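Last revised in July. Applies to any scope with exposed or capped turrets in mils or minutes.

# Checking how a riflescope tracks, without firing a shot

Tracking is how far the reticle moves when the turret is turned, compared with how far the turret says it moved. A scope that dials 10 mils and delivers 9.8 is still usable, provided you know about it. A scope that delivers a different amount each time isn't.

Most people check this by shooting a tall target. That works, but group size gets mixed into the result, and you need a good rifle, good ammunition and a calm day to sort one from the other. The method on this page leaves the rifle out. The scope is clamped, the reticle is aimed at a measured target, and the turret is turned while you watch through the eyepiece.

## What you need

- A rigid clamp or fixture with a section of Picatinny rail. I use a Qian base bolted to a bench.
- The scope, in rings you trust, torqued to the ring maker's specification.
- A steel tape measure long enough to reach the target in one run, or a surveyor's tape.
- A board at least 48 inches tall, with a stiff back.
- A plumb line.
- A fine-tip marker and a wider one.
- A notebook. Write results down as you go, with the scope's serial number at the top of the page.

A laser rangefinder isn't accurate enough for this. Many hunting units read to the nearest yard, and one yard of error at 100 yards puts 1 percent of error into the result. That is as large as the fault you are trying to find.

## Make the target

Hang the plumb line in front of the board and mark the line in two places, top and bottom. Join the marks with a straightedge. This is the vertical reference.

Near the bottom, draw a short horizontal line. This is the zero mark. Then measure up from it and draw a horizontal line at each distance in the table below.

| Dialed value | Height above zero at 100 yards |
|---|---|
| 2 mil | 7.20 in |
| 4 mil | 14.40 in |
| 6 mil | 21.60 in |
| 8 mil | 28.80 in |
| 10 mil | 36.00 in |

For a scope in minutes, the full height for 30 MOA at 100 yards is 31.42 inches. If the result comes out close to 30.0 inches, check the manual before you call it a fault. Some turrets are cut in inches per hundred yards, and that unit is smaller than a true minute by a little under 5 percent.

Measure every line from the zero mark. Don't measure each one from the line below it, or small errors will add up toward the top of the board.

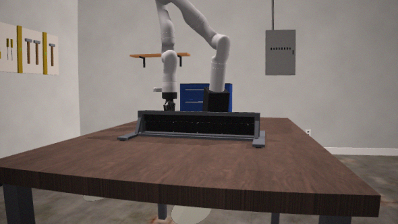 Line width matters more than people expect. At 100 yards a fine pen line can't be seen through a hunting scope at moderate power, and a line half an inch wide covers more than a tenth of a mil. I draw each line an eighth of an inch wide and read its lower edge. Upper edge is fine too, but pick one and stay with it for the whole board.

## Set the distance

The distance runs from the scope's turret housing to the face of the target. Measure it with the tape pulled tight and supported where it sags. At Hullside the hundred-yard berm is 98 yards and two feet from the covered bench, so I move the board back until the tape reads 3,600 inches.

If you can't move the board, keep the actual distance and correct the heights. Multiply the distance in inches by 0.001 to get the height of one mil. At 99 yards the distance is 3,564 inches, one mil is 3.564 inches, and 10 mils is 35.64 inches.

Stand the board upright. A board that leans back makes the marks look closer together. A small lean does very little, but check it with the plumb line while you are there.

## Clamp the scope

1. Tighten the fixture to the bench. Push on it from each side. If the reticle shifts and doesn't come back, stop and fix the fixture.
2. Mount the scope on the rail. Push the rings forward against the recoil stops before tightening the cross bolts.
3. Set magnification high enough to see the edges of the lines clearly. On a second focal plane scope this doesn't affect the turret test, but it does affect the reticle check further down.
4. Set the parallax at the target. Move your head slightly up and down behind the eyepiece. Keep adjusting until the reticle stays still against the lines.
5. Rotate the scope in the rings until the vertical crosshair lies along the plumb line on the board. Tighten the ring caps a little at a time, side to side, and look again after each pass. Caps tend to roll the tube as they close.

Don't level the scope by its turret cap. The cap, the tube and the reticle are separate parts, and the reticle is the one being tested. A bubble level such as the Kullier clamp-on type can be fitted afterward, once the reticle is plumb.

## Run the test

Turn the elevation turret to its zero stop or to a value you can find again easily. Aim the fixture so the center of the reticle sits on the zero mark. From here on, touch only the turret.

Dialing "up" moves the point of aim down on the board, since the turret is asking you to raise the barrel. With a clamped scope, start with the reticle on the top line and dial up so that it travels down to the zero mark, or start on the zero mark and dial down. Scopes with a hard zero stop only allow the first of these. Either gives the same information.

1. Dial 2 mils. Wait a few seconds. Read the position of the center against the nearest line.
2. Write the difference in inches, with a plus if the reticle moved too far and a minus if it fell short.
3. Go on in steps of 2 mils to the full 10.
4. Dial back to the start and read the position again.
5. Repeat the whole run. Approach each value from the same direction as before.
6. Do one more run, this time dialing past each value by half a mil and coming back to it. Any difference between this run and the others is backlash.

Keep your face and hands off the bench between readings. If the reticle moves when you lean in, the readings are worthless – go back to the fixture.
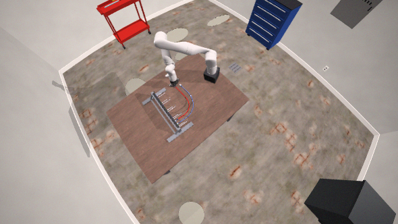
Mackenzie Cormier wrote that the third run ought to come first. On an Ekton that had sat in a safe all winter, the first few turns of the turret read short by a visible amount, and by the second run the error had gone. With the backlash run done last, the fault never showed in the notes as anything but a bad first reading.

I have left the order as it was, but the point is a fair one. If a scope hasn't been dialed in months, make a cold run before anything else and label it as such. Don't exercise the turret beforehand. A stiff erector spring or thick grease will show on that first pass, and it's the same condition the scope will be in when it comes out of the case in the fall.

## Read the numbers

Add up the total travel over the longest dialed distance and compare it with the expected height.

**Correction factor = expected travel ÷ measured travel**

Say 10 mils were dialed and the reticle moved 35.3 inches. The expected figure is 36.0. The factor is 36.0 ÷ 35.3, or 1.020. To get a true 8.0 mils, dial 8.0 × 1.020, which gives 8.16. On a turret with tenth-mil clicks that becomes 8.2.

Most ballistic apps have a field for this. Check which way round the app wants it. Some ask for the expected value over the measured one, others for the reverse, and entering it backward doubles the error. A quick test is to look at the solution before and after. If the scope falls short, the dialed figure should go up.

Whether 2 percent is worth correcting depends on how far you shoot. The farthest plate at Hullside stands at 403 yards, where one mil covers 14.5 inches. With a load that needs 2.5 mils to get there, 2 percent is 0.05 mil, or 0.7 inch. That is smaller than a click. The same scope at longer distances, with three or four times the elevation dialed, will miss by an amount you can see.

## Sort out cant

If the center of the reticle drifts to one side as you dial, there are two possible causes.

- The vertical crosshair stays parallel to the plumb line, but the center walks away from it. The erector travel isn't aligned with the reticle. This is a fault in the scope, and it goes back to the maker.
- The crosshair is visibly tilted against the line. The scope has rolled in the rings. Loosen the caps and start again.

Two degrees of tilt over the full 36 inches puts the center 1.26 inches off to the side. The vertical loss from the same tilt is 0.02 inch, too small to read. So a rolled scope spoils the windage and leaves the elevation figure intact, and an elevation run doesn't have to be thrown out because of it.

## Check the reticle

This takes a minute and uses the same board. With the center on the zero mark, read the hash marks against the drawn lines. The 2 mil hash should meet the 2 mil line, and so on as far as the reticle goes. On a second focal plane scope, do this at the magnification the maker gives in the manual, usually the highest.

If the hashes agree with the board and the turret doesn't, the distance is right and the turret is wrong. If both are off by the same proportion, measure the distance again before doing anything else. 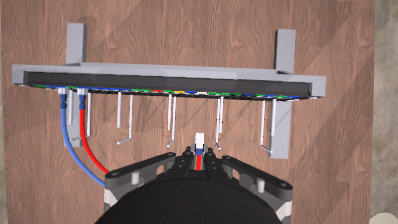
Shufen Tang

## Notes on windage

The windage test is the same with the board laid on its side and the reference line set level. I run it over 2 mils each way. Few people dial more than that, and many scopes lose windage travel when the elevation turret is near the end of its range. If yours is set up on a sloped base, do the windage run twice, once at zero and once with the elevation you expect to use at your longest distance.

## When to repeat it

Repeat the test after the scope has been dropped, sent in for service, or moved to a rifle with heavier recoil. Otherwise once a year is enough. Keep the board dry and flat between uses, and put a tape on the lines again before trusting them. Plywood moves, and paper glued to it moves more.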